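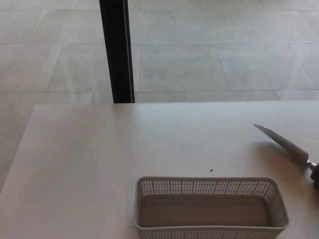

Figure 4. Pale grey tabletop, tiled floor beyond.

Section 4: Setting up the Zotine label printer

By now you have read Section 3 and charged the battery. If you skipped Section 3, the battery is the grey slab you threw out with the foam. Go and get it.

4.1 Choosing a spot

1. Put the printer on a flat, level surface within 94 cm of a power point. The cord is 94 cm long and has never been known to stretch, whatever Ji-hoon Sun in dispatch may tell you.

2. Leave 10 cm clear behind the unit. The labels come out the front but the heat comes out the back, and the printer will sulk if it can't breathe.

3. Keep it out of direct sun. Thermal labels darken in sunlight, so a roll left on a windowsill at Brondthorpe over summer will arrive at autumn a fetching shade of charcoal.

NOTE: The top of a bar fridge is flat and level. It also vibrates. Choose somewhere else.

4.2 Loading the roll

4. Press both side catches and lift the lid until it clicks. If it doesn't click, it will close on your fingers at step 6.

5. Drop in the roll with the labels feeding from underneath. Feeding from the top prints on the backing paper, which peels off beautifully and sticks to nothing.

6. Pull the first label past the tear bar, then close the lid with a firm push on both corners. One corner is never enough.

7. Press FEED once. The printer should push out a single blank label and stop. If it pushes out the lot, go to 4.4.

CAUTION: The tear bar is sharp. It is sharper than it looks and a good deal sharper than the scissors in the stationery drawer.
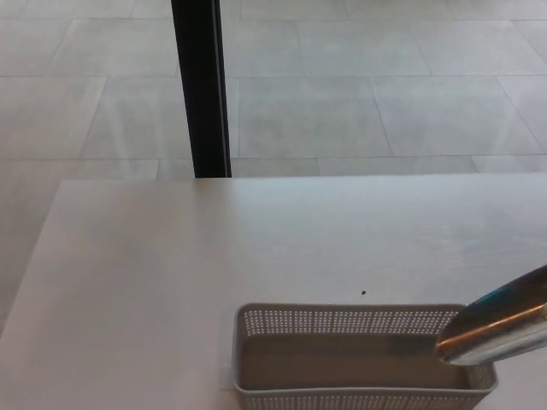 Figure 5. Light grey plastic basket with perforated walls.

4.3 Pairing with your computer

8. Install the Skodedar driver before you plug in the USB cable. We know everyone does it the other way round. The computer will then call your printer "Unknown Device" until you remove it and start again.

9. Plug in the cable and wait for the green light. This takes some 18 seconds, or as long as it takes to decide it's broken and unplug it.

10. Open the Fehr label editor and choose your label size. The default is a size we don't stock — change it, then tick "Remember this", then check that it did.

11. Print the test page. It has a border, a barcode and the word COLOUR, printed in black.

4.4 When it misbehaves

Blinking orange light: the lid is not shut. It looks shut. Push the other corner.

Steady orange light: the roll is empty, or the sensor is dusty. Wipe the sensor with a dry cloth.

Error 41: the print head is too hot. Switch off and have a cuppa. Printing a whole quarter's archive labels in one go will do this every time.

Labels feeding without end: hold FEED until the printer beeps twice. It will measure the gap between labels and carry on as though nothing happened.

For anything else, see Ju-won Shim at the service desk and bring the last label printed. Cartons of spare rolls are ordered again in March.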